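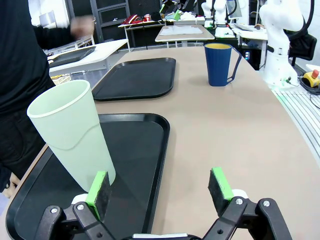

A pastor in Letstead wrote to us that his congregation had moved rooms twice in one year and the chairs were still the hardest part of every Sunday. He wanted to know whether the Etach would go through a standard door fully loaded, and whether the hymnal rack had to come off first. It will go through, and the rack stays on.

Etach Stacking Worship Chair

The Etach is a padded stacking chair for churches, chapels and fellowship halls that share a room with other uses. It has a steel frame, a foam seat and a fabric cover in one of four colors: wine, slate, sand or navy.

Specifications
Seat width: 20 in.
Seat height: 18 in.
Weight: 14 lb.
Stack height: up to 8 chairs
Frame finish: black or bronze powder coat
Item number: 3024-E

Included
Chair, fully assembled
Ganging clips, one pair
Hymnal rack under the seat
Glides for carpet or hard floor (tell us which)

Options
Card and pencil pocket on the chair back
Kneeler, fold-up, sold in pairs
Fevach cart, holds one stack of 8
Arms on end chairs

Pricing
$44 per chair, minimum order 23 chairs. The Fevach cart is $659 for a set of four. Freight is quoted by ZIP code and is not included in the price. Churches and other exempt groups should send their tax form with the order.

Fabric samples
Swatches are free. We send all four colors in one envelope. Please look at them in the room where the chairs will be used, with the lights on as they would be for a service. Wine looks darker under older tube lighting.

Care
Vacuum the seats. For spills, use a damp cloth and mild soap. Do not use bleach. Candle wax should be left to harden and then lifted off with a dull edge. Check the ganging clips when you reset the rows and replace any that have bent.

Lead time
Sand and navy ship in two weeks. Wine and slate are covered to order and take five. Orders for Christmas services need to reach us before December.

The Güneş armchair uses the same fabrics and can be ordered to match for the platform.

Prices good as of April 2026.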